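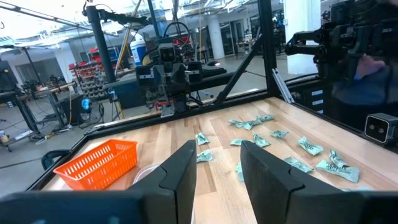
Unit pricing on grocery shelves should be mandatory, and it should use one unit per product category. Gitville adopted a voluntary code in April, and the results in its stores show why a voluntary code falls short.

The purpose of a unit price is comparison. A shopper looking at two bags of rice needs a price per pound for each. If one tag gives a price per pound and the next gives a price per ounce, the shopper has to divide by 16 in the aisle, and most will not. The tag is then decoration that satisfies the code.

I checked 138 shelf tags at the Quintela supermarket on a weekday evening. In 12 product categories the store used more than one unit. Dish soap was priced by the fluid ounce, by the quart and, for tablets, by the piece. Tea was priced by the bag in one row and by the ounce in the row below it. Four categories had no unit price on sale items at all, although sale items are where the comparison matters most, as the discount is often on the package size that costs more per pound to begin with.

The usual objection is cost. Printed tags have to be replaced, and small stores lack the software. This was a fair point when tags were typed by hand. A store that prints tags from a price file already holds the net weight of each item or can get it from the supplier. Dividing one field by another is not a large expense. Stores below a set floor area can be exempt, as they are under most pricing rules.

A second objection is that price per unit ignores quality. It does, and so does the shelf price. No one proposes removing the shelf price on those grounds.

The rule I would write has two parts. First, each category gets a single unit, listed in a public table and reviewed every 2 years. Second, the unit price must be printed at no less than half the height of the selling price, on sale tags as well as regular ones. Plokum has had a type size rule for its market stalls for some time, and the tags there can be read from a normal standing distance.

Package sizes will keep changing. Wolik crackers went to a smaller box this year at the same selling price, and the only number on the shelf that moved was the one in the smallest print.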